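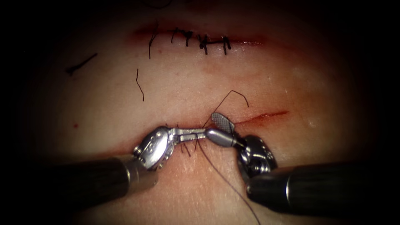 Bench Tips: Sharing the Stitching Room With a Robot

Filed under: Workshop, Tools, Working With Machines

I've been at the suture practice bench at Trevutau for long enough to remember when every sample pad was stitched by hand, all morning, with your neck bent and a lamp in your eyes. Now the two-armed setup does most of the repeat work and I love it! I didn't expect to. These are the tips I wish had been taped to the wall when it came in, plus a few that were sent in after the last page.

Getting ready

Lay out the pad the night before if you can. Pads that have been sitting folded want to curl, and a curled pad means the arms start out reaching for a surface that's higher on one side. Overnight under a cutting board does it.

Cut both lines before you start the run. We used to cut one, close it, then stop everything and cut the next. If both are ready you can go down from the first to the second without moving the pad, and the finished row stays right there in view to compare your spacing against.

Cut your thread in a batch and hang it on a strip of foam with slits in it. Same length every time. The routine was set up for one length, and a strand that's too long drags over everything you've already done. When I sewed by hand I just grabbed whatever was on the spool and made it work, so this took me a while to get used to.

Wipe the instrument shafts with a dry lint-free cloth. They're shiny and they catch the lamp, and fingerprints make the glare worse.

Turn the lamp down before you turn it up. A pale pad under full light goes white in the middle and you lose the thread exactly where you need to see it. Bring the light up slowly until you can just tell the strand from the cut, then stop there.

While it runs

Keep your hands off the bench. I mean flat off it, coffee too. Leaning on the edge is such an old habit that I put a strip of rough tape along my side so I'd feel it and back off.

Watch the loop, not the jaws. The jaws are fun to look at (they really are, the little wrists are gorgeous) but it's the loop of thread that tells you when a knot is going to snag. If the loop lies down flat before the other instrument gets to it, pause and set it up again.

Say "pausing" out loud before you pause. We have one person at the screen and one at the pad, and on our first 1,000 stitches most of the mix-ups were between the people.

Swap seats at ten and again after lunch. Watching is tiring in a different way from sewing. My fingers feel wonderful at the end of a shift these days and my eyes do not, so I set a kitchen timer and go look out the window for a bit when it rings.

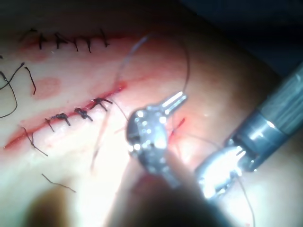

One reader at Vindunbridge wrote in to say I'm too cheerful about all this. Their room got its arms in July, and the reader's worry is that the new people never learn what a good knot feels like, only what a good knot looks like on a screen. Fair point, and I've thought about it a lot. The same letter says the older hands there felt a bit like babysitters for the first month, until they were asked to write the grading notes. Then they got interested again.

So, a tip straight from that letter, which we've copied: everyone closes one cut by hand each week, start to finish, on the same kind of pad the machine gets. Put the hand pad and the machine pad side by side on the shelf. You'll see things in both. My own spacing has gotten better from looking at the machine rows, and I've been at this for years!

Another one from the same place. Let the newest person call the stops. They ask why more than the rest of us do, and half our written instructions came out of those questions.

If your job is changing, get it written down. Ours used to say "prepares sample closures." Now it says setup, watching, grading, and repair, and the grading part comes with a say in how the routine gets changed. Ask for that part early. The folks at Triltau waited, and they had a lot of sensible fixes sitting in a notebook that went nowhere for months. 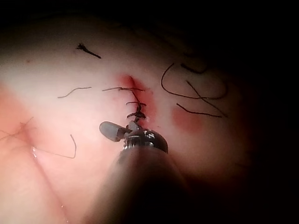 CLEANUP AND CHECKING

Cut tails get everywhere. They lie all over the surface next to the stitches, and the fine ones look like hairs until you get up close. Pick them up between rows if you're able to pause, and otherwise at the end, with a bit of low-tack tape wrapped around a finger, sticky side out. Don't brush. Brushing pushes them under the stitches and then you're digging around with tweezers.

Check each knot from the side as well as from on top. A bunched knot can look tidy from straight above. Tip your head, or use the close-up view if your rig has one.

Label the pad before it leaves the bench. Number, row, who watched. Pad 374 went on our shelf with no name on it and we're still arguing over whose it was.

Leave red stain alone until grading is done. It rubs, and then you can't tell what was there before your thumb was.

Trim to the same length every time, machine or hand. We use 2 mm on the short ends and keep a marked card by the bin.

Old pads are great for teaching knife angles. We've kept a stack of them at Štěpánek, our storeroom across the yard, and the trainees go through them fast.

Keep a paper log next to the screen. The machine keeps its own count, and ours is getting close to 3,000, but it doesn't write down that the room was chilly or that the thread came from a new box. Those notes have solved more puzzles for us than the numbers have.

More from this section: Storing needles safely / Foam strips and other thread holders / Lamps that don't cook your neck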